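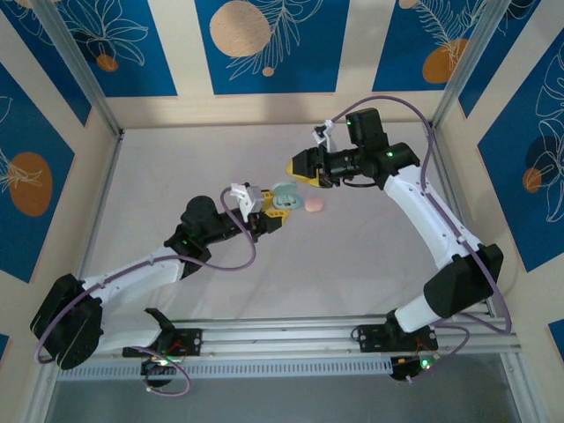

무선 이어폰 충전 케이스는 얼마나 자주 닦아야 하는가?

매일 사용하는 경우 한 달에 두 번, 운동 중에 착용하는 경우에는 매주 한 번 마른 천으로 안쪽까지 닦는 것이 적절하다. 이어폰 본체만 닦고 케이스를 그대로 두면 케이스에 남은 먼지와 피지가 다시 본체로 옮겨 간다.

작은 물건의 관리, 충전 케이스를 다시 본다

무선 이어폰은 하루에도 여러 차례 꺼내고 넣는 물건이다. 그러나 이를 담는 충전 케이스가 관리의 대상으로 다루어지는 경우는 드물다. 생활용품 관리 연구실 아스타드(Astard)는 11월 5일 수요일 발표한 안내 자료에서 소형 음향기기의 보관과 청소 방법을 정리하였다. 본지는 해당 자료를 바탕으로 집필 책임자 펠리시다드 탄 연구원의 설명을 들었다.

연구실은 지난 2월부터 이용자 700명을 대상으로 사용 습관을 조사하였다. 응답자의 78퍼센트는 이어폰 본체를 닦은 적이 있다고 답하였으나, 케이스 안쪽까지 닦는다고 답한 비율은 9퍼센트에 그쳤다. 탄 연구원은 "케이스는 가방과 주머니에서 보내는 시간이 가장 긴 부품"이라며 "뚜껑의 경첩과 충전 단자 주변에 보풀이 쌓이면 접촉 불량이 생기기 쉽다"고 설명하였다.

청소의 순서

청소는 이어폰을 꺼내는 일에서 시작한다. 뚜껑을 완전히 열고 양쪽 이어폰을 빼낸 다음, 실리콘 팁이 있는 제품은 팁을 분리하여 따로 둔다. 팁은 미지근한 물에 헹구고 물기가 남지 않도록 충분히 말린다. 본체의 망 부분은 아래를 향하게 들고 부드러운 솔로 쓸어 낸다. 위를 향한 채로 솔질하면 이물질이 안으로 들어갈 수 있다.

케이스 안쪽은 보풀이 없는 마른 천으로 닦고, 천이 닿지 않는 홈은 마른 면봉을 이용한다. 충전 단자에는 금속 도구를 사용하지 않는다. 얼룩이 남는 경우에 한하여 농도 75퍼센트의 알코올을 면봉 끝에 소량 묻혀 외부 표면만 닦되, 도장이나 무광 처리가 된 제품은 제조사의 설명서를 먼저 확인하여야 한다.
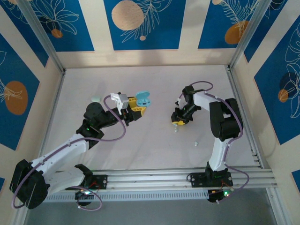 뚜껑이 열린 청록색 충전 케이스와 그 안에 담긴 같은 색 이어폰.

뚜껑을 여닫는 방법

경첩은 케이스에서 가장 쉽게 마모되는 부분이다. 제품 디자이너 크리스티안 몬토야는 한 손으로 뚜껑을 튕겨 여는 습관을 피하라고 권한다. 그는 몸체를 한 손으로 받치고 다른 손으로 뚜껑 앞쪽 가운데를 들어 올리는 방식을 기본으로 제시하였다. 뚜껑의 한쪽 모서리만 잡고 반복하여 열면 힘이 경첩 한쪽에 몰려 유격이 생긴다는 것이다.

이어폰을 넣을 때에는 좌우를 확인한 뒤 제자리에 내려놓고, 뚜껑은 끝까지 닫힌 것을 확인한다. 뚜껑이 들뜬 상태로 가방에 넣으면 이어폰이 빠져나와 분실로 이어지기 쉽다. 몬토야는 뚜껑이 제대로 닫히지 않을 때 힘을 주어 누르지 말고 팁의 크기와 이어폰의 방향부터 살펴보라고 조언하였다.

색상과 보관 장소

최근에는 민트색이나 청록색과 같은 밝은 색상의 케이스를 찾는 이용자도 적지 않다. 밝은 색 제품은 가방 안에서 찾기 수월한 반면 청바지나 가죽에서 옮은 색이 눈에 잘 띈다. 이염은 시간이 지날수록 제거하기 어려우므로 발견한 날에 닦는 것이 좋다. 연구실은 동전이나 열쇠와 함께 보관하지 말고 안감이 있는 작은 주머니를 따로 마련할 것을 권고하였다.

가정에서는 보관 장소를 한 곳으로 정하여야 한다. 생활용품 전시장 그로르노드게이트(Grornodgate)의 수납 상담실은 현관 선반이나 책상 위에 얕은 접시를 두고 케이스와 여분의 팁, 충전선을 함께 놓는 방식을 소개하고 있다. 욕실과 창가, 여름철 차량 내부는 습기와 열로 인하여 보관 장소로 적합하지 않다.

장기간 사용하지 않는 제품도 점검이 필요하다. 배터리가 완전히 방전된 상태로 오래 두는 것을 피하고, 서랍에 넣기 전에 절반가량 충전한다. 여분의 팁은 크기별로 나누어 작은 봉투에 담고 겉면에 크기를 적어 둔다. 한쪽 이어폰을 잃어버린 경우 낱개 구입이 가능한지 판매처에 문의하고, 폐기할 때에는 배터리가 내장된 케이스와 본체를 일반 쓰레기에 섞지 말고 소형 가전 수거함에 넣어야 한다.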